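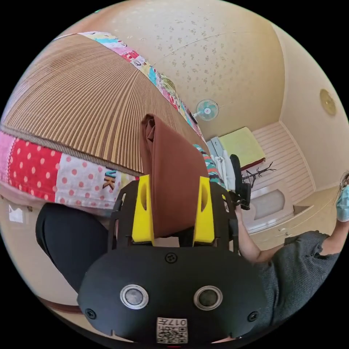
Student campaign helps undecided freshmen find a home at Ditundale College

May 21, 2021

The School of Media and Public Relations at Ditundale College has wrapped up the first full run of Start Anywhere, a student-made campaign for incoming freshmen who haven't picked a major yet, and what a run it has been! The school invited every undeclared student in the entering class to take part, and 579 of them signed up to get the weekly messages, watch the short videos and trade notes with juniors and seniors already in the program.

Start Anywhere grew out of a capstone project in December, when a team of eight seniors in the campaign planning course looked at how the school talks to new students. They found plenty of brochures and long web pages, and very little that sounded like an eighteen-year-old wondering whether advertising and public relations are the same thing (they aren't, and one of the best videos in the series is a cheerful argument on that very question between two roommates).

The seniors wrote the scripts, shot most of the footage on campus and in downtown Bratwood, and handled the posting schedule themselves. Students in the graphic design track came on board after winter break and gave the campaign its look, a set of hand-lettered arrows that started turning up on stickers, on sidewalk chalk outside the library, and eventually on a cake at the spring open house.

Each week of the campaign took up a single job and worked backward to the classes that lead there. Radio producer was the early favorite. Event planner and sports information writer did very well too, and the episode on writing grant proposals, which the team nearly dropped, drew more replies than any other. Freshmen sent in questions by text message and got answers from students, usually the same evening.

The campaign also had help from outside. Dudek, a design studio in Bratwood, opened its doors for an afternoon so the team could film people at their desks and ask how they got there. Nisasholm, the regional arts festival, took on three of the seniors as spring interns and let them try out some of the campaign's ideas on festival audiences. All three say they came back with sharper ears for what makes people stop and listen.

Faculty in the school are thrilled with the response. Advising appointments filled up fast this spring, and many freshmen arrived with a list of classes already in hand and good, specific questions about internships and study abroad.

A second run is on the way for the fall. The new team has been chosen from this year's junior class, and they are already collecting story ideas, with a podcast and a Spanish-language series high on their wish list. The school is also looking for 100 alumni willing to record a one-minute message about their first job after graduation. Phone recordings are fine, and funny stories are very welcome.

Alumni who would like to join in can leave their details with the school's front office through the end of the summer session.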